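6/23/21

I said in February that I'd give the Cilta people a fair hearing, so I have, and I'm still not sold.

For anyone who missed the earlier post: Cilta is the small outfit in Pravthorpe that wants household robots to learn from ordinary people doing ordinary jobs. You don't write any code. You hold a gripper in your fist, squeeze it, move things from one place to another, and the recording goes off to be turned into something a robot arm can copy. They've collected 2239 demonstrations so far, 1311 of them tidying and sorting, and they're very proud of both numbers.

I wish I knew what the numbers meant. Is 1311 a lot? A toddler needs far fewer goes than that to learn to put a toy in a box (and far more to learn to do it when asked). I put this to them by email and got a friendly reply saying that variety matters more than volume. Fine, but then why lead with the volume?

My own go at it was tidying: soft things and cables, in and out of a box on a table. I did 40 runs over two evenings. The first few were dreadful. You find out quickly how much you lean on your fingertips, because two big rounded pads don't tell you much about what you've got hold of. A fleecy thing squashes to nothing and slides. A cable is worse — you pick up one loop and the rest comes along when it feels like it.

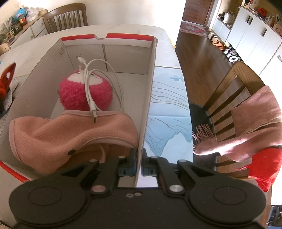
**Filed under: Robots, Grumbling**

The white divider was the part I came to dislike. With the jaws spread either side of it you have to decide whether you're going for the plush and the cable on the left or coming down over the blue mat on the right, and I dithered every time. That dithering gets recorded too. When I asked whether a robot would learn to hover over a piece of cardboard like a nervous wasp, I was told the bad runs can be filtered out. By whom, and by what rule, I couldn't get a straight answer.

Haldane, who I wrote about last year, do it the other way round. You sit at a desk and drive the arm by remote control, so whatever you record is at least something the arm has managed. It's slow and it made my neck ache. I did far fewer runs in an evening there, but I trusted them more. With the hand-held thing my elbow goes wherever it likes, and I can't see that every arm will be able to follow.

To be fair to Cilta, theirs is much the easier to use, and it goes in a rucksack. I can see why Orkby have signed up for 100 kits. What I'd like before anyone signs up for more is one plain page showing the arm doing the job in a house it hasn't been shown, failures left in.

I've asked for that page twice now. Comments are open if you've had better luck.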